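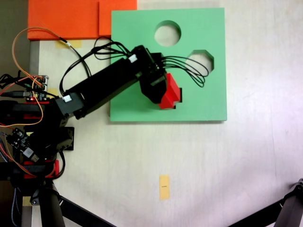

Green shape board, red cross piece going in

Shape sorter boards: stepped cross piece keeps catching
Forum: Wooden and Other Puzzles > Toddler and Preschool

flunero_shed
Posting this in case anyone else has a board like it. Flat green square, a round hole near the top edge, an eight-sided hole next to that, and a slot for the red cross piece with the stepped sides. The circle drops in every time. The octagon needs a small turn. The cross catches on the steps unless it's lined up almost perfectly, and my daughter (3) gives up on it after two tries. Has anyone opened up a slot like this, or is it better to take a little off the block?

Gasano995
Take it off the block. If you slip with the file you can make another block. You can't put the edge back on the board.

mossback
Disagree. If you sand the block, the color comes off the sides and it looks chewed. A few strokes inside the slot won't show from above. I did four boards for a church nursery that way and they all came out fine.

Gasano995
Depends what it's made of. Do we know? If it's painted, the inside of the slot chips worse than the block does.

flunero_shed
No markings on mine. I got it in a box of mixed toys at a yard sale in April, so no packaging either.

kermani_k
Before anyone files anything, try the inside corners. A stepped shape has a lot of them, and that's where paint and crumbs collect. I run a dry toothbrush around each corner and then a wooden skewer. That fixed nearly 9 out of the boards I've had through here – I do toy library repairs – and the rest needed sanding.

mossback
9 out of how many?

kermani_k
Ten or so. I don't keep a log.

dostham_attic
I'd leave it alone. The cross is supposed to be the hard one. The circle goes in any way you like, the octagon has eight ways, and the cross has four at best. Kids work up to it. Mine ignored the hard piece on our board for months and then did it every day for a week.

flunero_shed
I get that, but I have trouble with it too, and I'm 41. It has to be dead straight or it sits half in and tilts.

dostham_attic
OK, then it's tight. Brush first, like kermani says.

Gasano995
If the brush doesn't do it, 220 grit wrapped around a craft stick, bottom edges of the block only. Round them over a hair so the piece finds its own way in. You don't touch the sides, so no chewed look.

mossback
I can live with that. Still think the slot is the easier job.

kermani_k
One more thing, put something under the board. Ours slid all over a smooth table and the kids blamed the piece. A square of rubber shelf liner is enough.

flunero_shed
Brushed it out tonight. A fair amount of gray fluff came out of two corners. It goes in easier now but still hangs up on one side. Going to try the craft stick on the bottom edges next, and I have shelf liner in the kitchen drawer.

Gasano995
Mark which side hangs up before you start. Pencil, on the underside.

flunero_shed
Done, thanks.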